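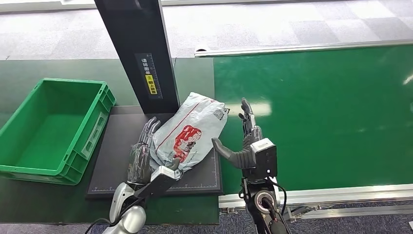
Soft Parcels and the People Who Measure Them
Term project report, Intro to Warehouse Operations

Search reports Search Advanced Clear

1. What we set out to do

Our group picked the parcel station because the other choices were pallet wrap and forklift scheduling, and one of us gets carsick on forklifts. The question we wrote on the sign-up sheet was "How big is a bag?" The instructor wrote "good luck" next to it, which we took as approval.

A carton has a length, a width and a height, and it keeps them. A plastic mailer has whatever dimensions it had the last time somebody put it down. Carriers still want three numbers for it. Somebody at a bench has to come up with those numbers, and we wanted to know how much they wander depending on who is doing it and how hard they press.

2. The data we were given

The Viruvport depot let us have one month of records from August, with the addresses stripped out. There were 3,932 parcels in the file. We spent the first week of the project finding out that the column called "type" had been filled in by people in a hurry. Entries included "bag," "Bag," "bg," "soft," and in one case "no." We threw out "no" and kept the rest.

The file was good for showing us what kinds of things come through. It was useless for telling us how they had been measured, so we ran our own test.

3. The bench

Our bench is green on top with a dark mat on it. The mat has white ruler ticks along its lower edge, and a black post stands up at the back with a scale of its own for height. The label on the post is in Chinese. None of us reads Chinese, so we went by the tick marks, which are the same in every language.

For bags we used soft gray and white plastic mailers. We liked them because they wrinkle the minute you look at them. We filled them with things from the donation shelf: a rolled sweater, a pair of sandals, a paperback, and a bag of rice that we double-wrapped after an incident we have agreed to leave in the appendix. There is no appendix.

4. Method

We made up 15 bags and measured each one 5 times under each of two rules.

Rule A (the Drumness rule, named after the street where the group lives and where we thought of it): put the bag down and read the ticks. Don't touch it again.

Rule B (the Tang rule, after the orange drink we were having when we thought of that one): put the bag down square to the edge of the mat, smooth it once from the middle out, fold any empty corner under, then read the ticks.

We picked the bag up and put it down fresh between readings. This matters more than it sounds. If you leave it lying there you get beautiful agreement, and all you have shown is that a bag on a table stays on the table.

5. What happened

Length was fine under both rules. Width was fine if the bag was square to the mat and bad if it was lying diagonally, which under Rule A it nearly always was. Left to themselves, people set a bag down at an angle. We did it too, while looking straight at a ruler.

Height was the mess. An empty corner sticking up in the air counts as height if you read the post honestly, so a flat paperback could come out taller than the rice. Folding the corner under fixed most of that. Under Rule B, 80 percent of our height readings landed within one tick of the middle reading for that bag. Under Rule A we stopped working out the percentage partway through because it was making us sad.

The sweater was the worst bag under either rule. It holds air and gives it back when it feels like it.

6. Problems

We should have had someone outside the group do half the readings. By the third bag we all knew what number we wanted, and it is hard to un-know that.

We also started a results sheet in Trisier, the shared spreadsheet thing the department pays for, and two people edited the same column at once. One set of widths had to be redone. Blame was discussed at length and assigned to the software.

Finally, "smooth it once" is not as clear as it looks on paper. One member smooths a bag the way you pet a cat. Another one irons.

7. Recommendations

Post the smoothing rule at the bench, with a drawing. Put a line of bright tape on the mat so people have something to square the bag up against. Read height last, after the corner is folded. For anything with a sweater in it, wait a few seconds before reading.

If another group wants to take this on next term, the bags are in the cabinet under the bench. The rice is not. Please bring your own rice.

We use cookies to remember your preferences. Accept all Manage settings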